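# Setting up collision objects for a two-arm tabletop cell in Keogh

Updated September 2018. Tested with Keogh running on the Tokon controller.

You need a calibrated base frame for each arm and write access to the cell config. The planner runs at 100 Hz by default and you can leave it there.

## 1. Define the fixed parts

Add the table, the back wall and both side walls as boxes in `cell.yaml`. Include the corner posts. Set padding to 30 mm for the walls and 15 mm for the table. If you pad the table more than that, the planner will refuse most low grasps.

Then add the tray as its own object. The right gripper has to reach over the rim to get at the clear glass cup, so model the tray as a thin disk plus a ring – a solid cylinder will block every approach from the side.

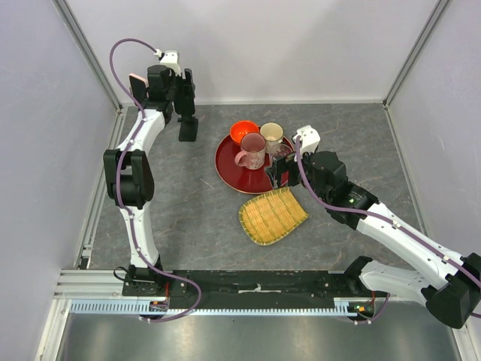 ## 2. Add the loose objects

Use one primitive per object. Cylinders work for cups and bowls. Give a mug a second small box for the handle and parent it to the body, so both move together when the object is attached to a gripper.

Run `keogh scene check` when you are done. It prints overlapping objects and stops at the first bad parent. Error 628 means a child was listed before its parent. Move it down in the file and run the check again. 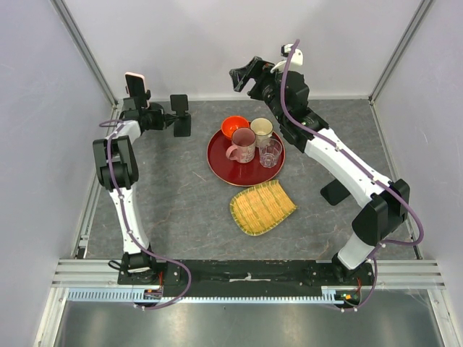 Keogh plans the two arms as one group unless you split them. Open `groups.yaml`, create `left` and `right`, and set `shared_zone` to the area both can reach. With a layout like this one, draw the zone around the red tray and extend it forward to take in the woven bamboo tray. Only one group can hold the zone at a time.

Cables are not modeled. Soledad Bravo's Zunis plugin can add them as capsule chains, but it slows planning.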